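3. Gas storage and winter supply on Sallodau

3.1 Background

Sallodau has no gas field of its own and is supplied through a single pipeline from Nududby. Demand on the island is highest in winter, while the pipeline delivers at a nearly constant rate all year. The difference is met from the Cosotier storage site, which is filled between spring and autumn. This section examines whether the present storage is sufficient if the pipeline is closed during a cold period.

3.2 Method

Daily demand figures were taken from the operator's published tables as they stood on 17 Jul 2019. Two cases were compared. In the first, the pipeline runs normally. In the second, it is closed for 16 days in the coldest part of the winter. Household use was given priority over industrial use in both cases.
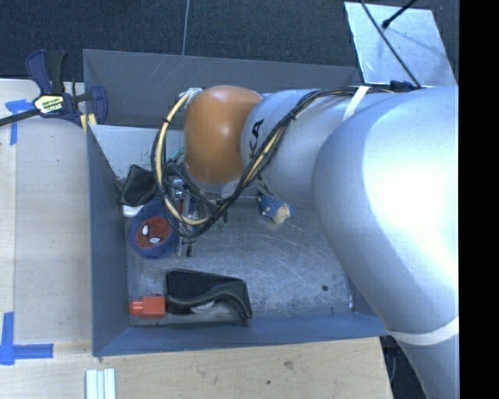 Figure 2. Robot arm over a metal bin.

3.3 Results

With the pipeline running, storage stood at 47 per cent of capacity at the end of the winter. With the closure, household supply was maintained but deliveries to the Yimyam glassworks had to be reduced. The result depends strongly on how full the site is at the start of the season. A delay in filling during August could not be fully made up later, as the compressors were already working at their limit.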